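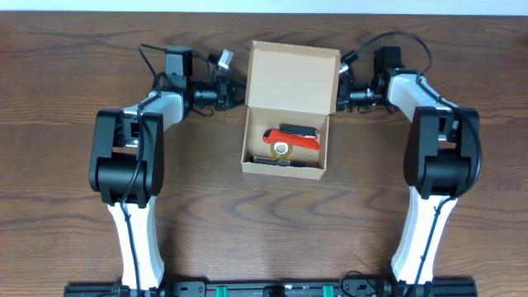

Do you have to book ahead for the open day at the Feltgate Film Archive?
For the screening you do, and the earlier the better, because the little theater has only 29 seats. Everything else (the vault tour, the viewing tables, the talk in the library) is first come, first served, and you can wander in any time after ten in the morning.

I wish I had read that before I left home, but more on that in a minute.

I've been meaning to get over to Feltgate for years. It's a documentary archive on the edge of Bornmont, and if you have ever sat through the end credits of a film about mill towns or midwives or school strikes in our part of the country, you have seen its name go by in small letters. They open the doors to the public once a year, in January, which I suppose keeps the crowds down. It was sleeting when I got off the bus, and the walk up the hill was longer than I remembered from the map, so my first impression of the place was mostly of a very good radiator in the entrance hall.

My second impression was of Zuleica Aguiar, who runs the collection and who met each group at the foot of the stairs with a stack of sign-in sheets and a thermos under her arm. She has a lovely, unhurried way of talking, and she let people ask whatever they wanted, including the gentleman in our group who wanted to know at some length about his late father's home movies. (She told him to bring them in. She also told him not to run them through a projector first, please, however curious he was.)

The vault is smaller than you would think, and colder, and they ask you to leave your coat on and your coffee outside. It holds 2,176 reels at last count, nearly all of them 16mm, nearly all of them documentaries or the raw material of documentaries that never got finished. I found the unfinished ones the most interesting by a long way. There is a whole shelf from a group of women in Bornmont who set out to film the telephone exchange in its last months, got as far as the interviews, and ran out of money before they could cut it. The cans have the speakers' first names written on masking tape. Dot, Dot again, Lorraine, Mrs. P. I stood there so long that the next group caught up with us.

Zuleica explained how they decide what to preserve first, and it's a less romantic business than I'd imagined. You smell the film. If a can smells like vinegar, the acetate is breaking down, and that reel jumps the line no matter what's on it. She passed one around for us to sniff and there was quite a reaction from the back! After that come the reels where no other copy is known, and after that come the ones people keep asking for. A person could argue with that order, and someone did, very politely, all the way back up the stairs.

Upstairs they had the viewing tables going and you could sit down and wind through a reel yourself, with one of the staff at your elbow. Mine was street footage of a parade, with no sound. I kept going back to a woman on a porch who looks straight at the camera, goes inside, and comes back out in a different hat. I must have wound that stretch back and forth four or five times, and the young man helping me never once sighed.

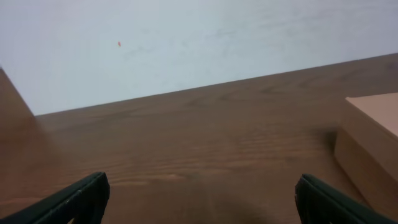 Stovton Film Society - Documentary Group - Visits and Outings

Now, the screening. I did get in, but only because a couple from out of town gave up and went to lunch, and I'd have been very sorry to miss it. The film was "Toom," by Raíssa Cavalcanti, which runs 100 minutes and is built almost completely out of material from the vault I'd just been shivering in. I knew nothing about it going in, and I'd recommend the same to anyone who gets the chance, so feel free to skip the next paragraph.

Toom was the nickname of a laundry in Bornmont, and the women who worked there ran an evening school out of its back room through most of the 1950s and 1960s. They taught bookkeeping and typing at first, and later, once word got around, how to read a lease and what to say to a landlord. A student filmmaker shot them on and off for two winters, and then the footage sat. Cavalcanti found it while looking for something else. She tracked down five of the women and, instead of sitting them in front of a bookcase the way so many of these films do, she ran the old footage for them on a wall and recorded what they said while they watched. You hardly see their faces. You hear them laughing, correcting each other about whose cousin that was, and then going very quiet when a certain person walks into view. I won't say who. The quiet goes on a good while and she has the nerve to leave it alone.

It isn't a perfect film. There's a stretch in the middle about the sale of the building that I had trouble following, with a lot of documents on the screen that went by faster than I could read them, and the music leans on you a little near the end. But I came out wanting to telephone my aunt, and I did, from the hall next to the radiator, and we talked for a long time about a typing class she had taken in a church basement and had never mentioned to me before.

Raíssa Cavalcanti took questions afterward, sitting on the edge of the low stage with her boots dangling. Somebody asked how she got the sound to match, and her answer was that she mostly didn't. A good part of the old footage was silent, a 1,000 foot roll at a time, and the few tapes that survived were recorded on other evenings altogether. She chose to let them drift apart so that you'd never be fooled into thinking you were hearing what you saw. I hadn't noticed this at all while watching, and I've been thinking about it ever since. She was also frank about permissions. Two families said no, and there are two people in that film who are talked about and never shown.

I asked her the only question I could come up with, which was whether the women liked it. She said that one of them loved it, three of them liked it, and one wanted it to have more about the food.

A few practical notes, for those of you who want to make the trip next year. The bus from Stovton stops at the bottom of the hill and the last one back leaves at six, so don't linger in the gift corner as I did (I have a tote bag and no regrets). There's an elevator, but it doesn't go down to the vault; if stairs are a trouble, call ahead and they will bring a selection of reels up to the library and give you the same talk there, which a lady in our group did and seemed very happy with. Wear something warm under your coat. Lunch is soup and bread in the library annex from noon until it runs out, and it ran out early. Photographs are fine everywhere except in the screening room.

I brought back a copy of the public catalog, the printed one, with a section in the back listing all the unfinished projects by town. Stovton has a page and a half. There's a reel on the swimming pool dispute, two on the county fair, and one that says only "kitchen, women talking, good light." It's listed as viewable by appointment, and I've put in a request for it. If anybody in the group would like to come along, the viewing room takes four at a time, and I would be very glad of the company on that hill.

The catalog will be on the side table at our next meeting. Please do pass it around, but I'd like it back at the end of the evening - I've only just started on Bornmont.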